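Progress report to the fund manager, second period
Project: Bruvton wedding hire and sewing room
Prepared by the project lead, Murkico

You asked for a plain account of where the money has gone and whether it is doing what we said it would. I was doubtful about parts of this project when we applied and I am still doubtful about some of them, so I have tried to keep the hopeful bits and the counted bits apart.

What was funded

The grant covers a hire library of wedding wear and table goods at the Bruvton hall, plus sewing sessions where couples and their families can alter what they borrow or make the smaller items themselves. The aim in the application was to bring down the cost of a modest local wedding. Temba supplied the booking software under a separate agreement and Lasis does the dry cleaning.

Hire library

We now hold 487 catalogued items. That figure looks healthy and I would ask you not to lean on it too hard. Most of it is napkins, table runners and glass jars, each set entered piece by piece because the software will not accept a bundle. Dresses and suits are a much smaller part of the stock, and the sizes are lopsided. We have plenty of gowns for slim, tall women and very little for anyone else. Donors give what they have, and I don't think another public call for dresses will change that. Spending a little on plain gowns in larger sizes, with lace-up backs that can be let out, probably would.

There were 115 loans over the period. Veils went out more often than dresses, which we did not expect. Several borrowers already had a dress and wanted only the extras: a veil, a shawl, a ring cushion, cuff links for the groom's side. The application talked almost entirely about dresses. I think we misread what people pay too much for.

Returns have been good on the whole. The trouble is cleaning. Lasis quoted us per garment, then added a surcharge for beading after the first batch came back. We have paid it under protest and asked for a fixed price list. Until we have one, I can't tell you what a beaded gown costs us per outing, and I would treat the costing in our first report as too low.

Sewing sessions

Sessions run on Wednesday evenings. We planned for 20 people a night and bought machines and chairs to suit. We have reached that number once, at the bouquet-wrap session, and have not come near it at any of the others. A smaller group does get more done, and the hemming nights in particular are better for it, but that was not the promise and I won't dress it up as a success.

The garter and handkerchief sessions drew the best feedback. People like finishing something in one night and taking it home. The bodice alteration course was a poor choice. It asked for a run of evenings from people who were already busy planning a wedding, and attendance fell away week by week. I recommend we drop it and put the hours into one-to-one fittings, which have a waiting list.
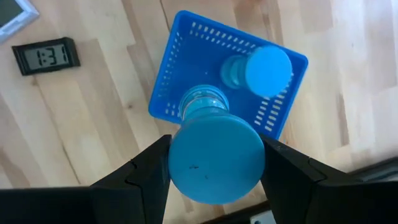 Clear plastic bottle with a blue cap, held upside down.

Has it saved anyone money?

This is the question you pressed us on last time, and our evidence is thin. We sent a short form to every borrower and 20 came back. Nearly all of them said they had spent less than they expected to. I am wary of that. People who bother to fill in a form tend to be pleased, and "less than I expected" depends a great deal on what a person expected. A few also told us they had put the savings toward a better caterer, so the total bill stayed where it was. They were happy with that. It does not match the outcome written in the agreement, and you may want to think about whether the wording should be changed.

For the next period we plan to ask for two figures when the booking is made: what the person was quoted elsewhere, and what they paid in the end. It will be clumsy and some will refuse. It should still tell us more than the form did.

Booking software

Temba's system works for single items and is a nuisance for everything else. It double-booked a veil in December. We sorted it out with a substitute from the cupboard and an apology, and the bride was kind about it, but she should not have had to be. Temba says the fault has been fixed. We are keeping a paper diary beside the computer until we have been through a full spring season without a clash.

Spending

We are under budget on materials and over on cleaning. The two come close to cancelling out, though mostly by luck. The colour printing for the spring brochure was cancelled, as the last one brought in hardly any enquiries that we could trace.

What we are asking for

We would like your approval to move the unspent bodice course money to fittings and to plain gowns in larger sizes. We would also like to revise the session target down to a number we can reach. If you would sooner hold the original target and mark us short against it, we would understand, and the next report will show the attendance for each evening either way.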